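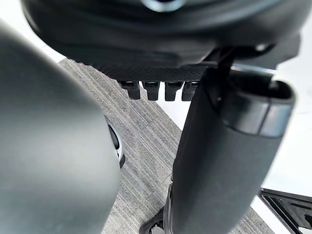

Ukotside Home and Floor list
Re: gray striped carpet on a white floor, which direction?
30 Nov 2019, by a list member in Trukarbridge
Last updated in November
2 comments | 208 views

Dear all,

I answer below the quoted parts, as the list rules ask. I have cut the part on curtains, it had already its own thread.

> We have bought a gray carpet with lighter and darker stripes for the
> small room. The floor there is white. On the Rampersad web page the
> carpet looked almost plain, but at home the stripes are very clear.
> Now we can't agree if the stripes should go from the door to the
> window or across. Has anybody the same kind of carpet on a white
> floor, and are you content with it?

Yes, I have the same kind, and I am content with it, after a first week when I was not. Mine is the Kolto in gray, size 217 x 183 cm. Please measure yours before you decide anything, as with this size the two sides are not so different and it is easy to mistake which one is the long one. I did this. I moved a bookcase for nothing.

For the direction: in our room the stripes go from the door to the window. When I had them across, the room seemed to me shorter, and also every chair that stood a little crooked was very visible against the lines. My husband did not see any difference. If your room is already long and narrow, then perhaps across is better for you. You can try both in one evening if the furniture is light.

One thing I would like to add. Lay the carpet parallel to one wall and choose the wall you see when you enter. Our walls are not parallel to each other (the house is old) and I spent much time trying to be correct with all four. With stripes it is not possible. The eye takes the nearest line and compares.

> The second question is about the edge. Where the carpet ends and the
> white floor begins, we get a gray line of dust already after two days.
> Is it the carpet that loses fibers or is it only normal dust that we
> did not see before?

In my case it was both. A new carpet gives fibers in the first weeks, and on white you see each of them. I vacuumed along the stripes, not across, and every second time I folded the edge back and took the floor under it also. By now it is much less. I still find some crumbs exactly at the border, but those are from us.

For the white floor itself I use a cloth which is only a little damp. Please don't let the water go under the carpet. I made the mistake to mop up to the edge and the underside was damp until the next day, with a smell that I will not describe. Since then I fold the edge back before I mop, I wait, and then I lay it down again.

> Somebody wrote here last winter about a mat under the carpet so that it
> doesn't slide. Which thickness do you recommend? The door opens inside.

I have the thin one, from Rampersad also, cut with ordinary scissors. I cut it smaller than the carpet on all sides, so that it doesn't look out. The thick one was softer for the feet but our door did not pass over it. If your door opens inside, put the carpet first without any mat and open the door slowly. When it touches already, then the answer is clear and you must move the carpet farther into the room. I moved it the width of one hand and it was enough.

On the thin mat the carpet still moves a little when the children run. About once in a week I pull it straight. I stand at the window side and pull only there, otherwise it gets a wave in the middle.

> Last, we have small things that fall and disappear on it. Yesterday it
> was a screw from the lamp. Is there a trick?

I know this very well! On the white part I see everything that falls, and on the stripes almost nothing. I put a flashlight flat on the carpet and look along it, and the small thing makes a shadow. Turn the flashlight both ways, along the stripes and across. In this manner I have found an earring and two screws which I had not yet missed. Before you use the vacuum you can also pull an old stocking over the tube, with a rubber band.

I have a question of my own too. One corner of my carpet turns up, the one nearest to the radiator. I have laid books on it over the night, and in the morning it is flat, but by the evening it is up again. Has somebody used the adhesive corners, and do they leave marks on a white floor? I would not like to glue something there that I can't remove after.

Also, if someone near Trukarbridge needs a piece of the thick mat, 183 cm long, I have it in the hall and it may be fetched without payment. One side of it is cut a little crooked.

With kind regards from Trukarbridge

Shares: 2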